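Wallwood says its robots are learning to clear tables. So far they have cups.

Wallwood, which records robot demonstrations for other companies to train on, plans to hand over its first full set of table-clearing examples in November. The customer is Jeno, a young company that wants to sell a two-armed machine to cafeterias. The announcement promises "everyday dexterity at scale." What Wallwood has to show for it at the moment is a lot of recordings of plastic drinking cups being moved on and off a tray.

The company says it has made 2,000 recordings since spring. In each one, a person steers a pair of robot arms through a short job while cameras and motor readings are saved together. The recordings then go to Zivemik, Jeno's learning software, which is supposed to work out from them how to do the job without a person steering.

That last step is the part everyone would like to know about, and it is the part the announcement says least about. There is no success rate in it. There is no word on how Zivemik copes with a cup it hasn't met, or a tray turned the wrong way. A video on Jeno's site runs for less than a minute and cuts several times.

Stefaniia Stasiv, who runs the recording floor, was more forthcoming than the announcement when we visited. She wouldn't discuss results, which she said belong to Jeno, but she was happy to talk about cups.

"People see cups and think we picked the easy thing," she said. "Clear plastic is awful. The camera sees the counter through it. Then you lay it on its side and the rim is over here and the base is over there, and which end do you grab?"

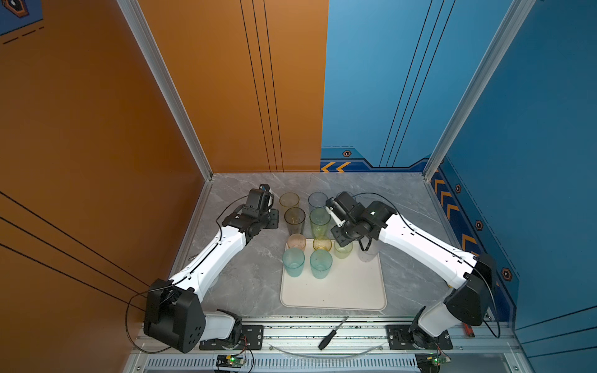
She has 16 people trained to operate the arms, most of them part time. A new operator spends the first week on practice runs that aren't kept. After that they work from a card that names a starting layout and a goal, such as putting every cup of one color on the tray, or standing up the ones that are lying down. Operators choose their own way of getting there, within limits. They are told not to drag a cup along the counter to reach it and not to use one gripper to shove a cup into the other.

The reason for the limits is that the software copies what it sees, bad habits included. Stasiv said an early batch had to be dropped after several operators fell into tapping each cup before picking it up. It felt careful to them. Zivemik picked up the tapping and, according to Stasiv, got rather good at it. The picking up was less impressive.

That story raises a question about the headline number. A count of recordings tells a buyer very little if nobody outside knows how many are usable, and Wallwood's own figure for the ones it has rejected is more than 700. The company says the 2,000 are what's left after those were taken out. Asked whether an outside party had looked at either pile, a spokesperson said the customer was satisfied with the process.

Rejection is decided by a second operator watching the recording at double speed. A dropped cup used to mean the recording was thrown away. Now some drops are kept if the operator recovers neatly, on the theory that a robot in a cafeteria will drop things too and ought to have seen somebody pick them up again. It sounds sensible. It also means the rule for what counts as a good example changed partway through the project, and the older recordings were judged by the older rule. Stasiv said there were no plans to go back through them.

Guido Amato has bought this kind of material before, for a packaging line that has since gone back to fixed machinery. He no longer has a stake in the business and speaks about it with some weariness.

"You get a beautiful set of recordings from one room," he said. "Same counter, same lights, same arms bolted in the same place. It works in that room. You take it to your building and it misses the first thing it reaches for. Then the seller tells you that you need more recordings."

Amato doesn't think the method is a fraud, and he was careful to say so. He thinks the buyers are being asked to pay for research while being told they are buying a product. His advice to a cafeteria manager would be to ask for a trial on the manager's own counter, with the manager's own dishes, and no one from the company holding the controls.

Nobody has offered that yet. Jeno's first named customer is Khattak, a contract caterer, and Khattak's agreement covers a pilot in one kitchen next year. A manager there, asked what the robot would be clearing, said trays with plates, bowls, flatware, napkins and whatever else people leave on them. Cups were mentioned after a pause. None of the sets Wallwood has finished include food, liquid or anything made of glass.
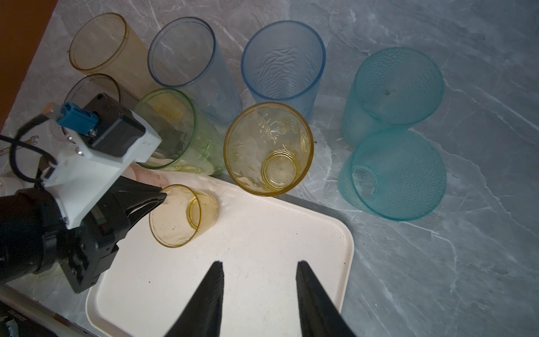

Plastic cups on the counter and tray during table-clearing work at Wallwood.

Stasiv's answer is that you start somewhere. The cups come in different heights and surfaces, some smooth and some bumpy, and a gripper closes on them differently. Nested cups are a job of their own. An operator can tell by looking that one cup is sitting inside another, and the software can't be assumed to notice. She has asked for a separate set of recordings on pulling them apart, and has been given four weeks to make it.

She also made a fair point about the arms. They are slow, the fingers feel nothing, and a person working through them has to rely on sight. If an operator can do the job with that handicap, the machine has at least been shown that it can be done with the hardware it has. A film of somebody clearing a table by hand wouldn't show that.

Whether it carries over to Khattak's kitchen is a different matter. Jeno says Zivemik "generalizes strongly across object categories." We asked which categories. The reply listed cups, tumblers and beakers.

The money is hard to pin down as well. Wallwood charges by the accepted recording and won't give the rate. Operators are paid by the hour, which Stasiv prefers, having seen what happens elsewhere when people are paid by the piece. ("You get fast recordings, and they are all the same one.") With a second person watching every run and a large share of the early work thrown out, the cost of teaching a machine to put a cup on a tray can't be small. Neither company would compare it with the wage of someone who already knows how.

Wallwood does deserve some credit for letting a reporter stand next to the booths at all. Other firms in the trade have turned down similar requests, and Stasiv didn't steer the visit away from the parts that go wrong. In the hour before lunch one operator restarted the same layout again and again, trying to get a grip on a cup lying with its open end facing away from the arm. She got it in the end and marked the run as kept. The one before it, which to an untrained eye looked much the same, she marked as rejected. Asked about the difference, she said the wrist had wobbled.

Jeno says it will publish test results after it takes delivery in November, though it hasn't said what the tests will be or who will run them. Plates are next on Wallwood's schedule. Stasiv expects bowls to follow early in the new year, and said no date has been set for flatware.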